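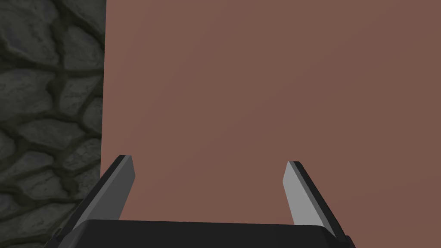
4. Planning the Purchase

4.1 What was simulated before buying

The laboratory in Flelmont had a fixed sum for one robot arm with gripper, and this sum had to cover a period of 24 months. In earlier projects of our group the arm was ordered first and the tasks were chosen later, and a part of the money then went to adapters and second grippers. For the present work we decided to reverse the order. The tasks were modeled first, in simulation, and the request for quotations was written only after the results had been discussed with the purchasing office.

The object set has 47 models. It includes regular household shapes, but also flat pieces with uneven borders and long pieces with a curved body, as these gave the most trouble to our previous gripper. All trials used a parallel gripper with two fingers, which is the cheapest class offered by the suppliers we contacted. We ran 300 trials in total, and the settings of the gripper were kept the same in all of them.
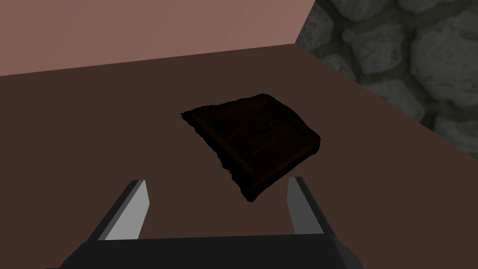 Figure 3. Simulated trial with a dark, irregular slab on a plain surface. The two fingers of the gripper are open.

The flat pieces are important for the budget in a way we did not expect. When a slab is wider than the opening of the fingers in one direction, the arm must turn the wrist and take it from the narrow side. An arm with a limited wrist range can be bought for less – but the saving is lost if a turning table has to be added. G. Villa prepared both variants as complete price lists, with cables, mounting plate and spare fingers included.

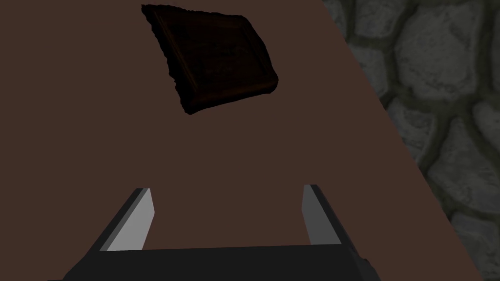

The second cost that is easy to forget is the support of the software. Cullton offers the controller license per year, while Clideo sells it once together with the arm. Over the full period the difference is small, but it falls in different budget years, and our funding rules do not permit moving money from one year to the next. We therefore asked both firms for an offer with all payments in the first year.

For the long pieces, the shape of the finger pads was more important than the closing force. We reserved a separate line for pads, to be ordered in July, when the first results on the real arm should be available.
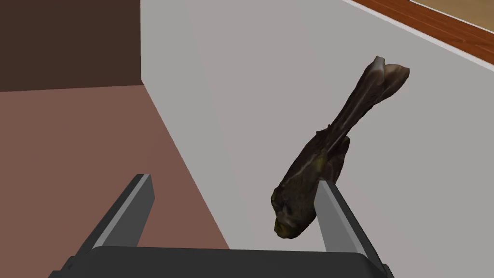

4.2 Limits of the estimate

The simulation does not include wear of the pads, and the friction values were taken from our older measurements. The line for spare parts is for this reason only an estimate by S. Bošković, based on nine earlier repair invoices. Training of the staff and transport of the arm are not included in the comparison, as both are paid by the department.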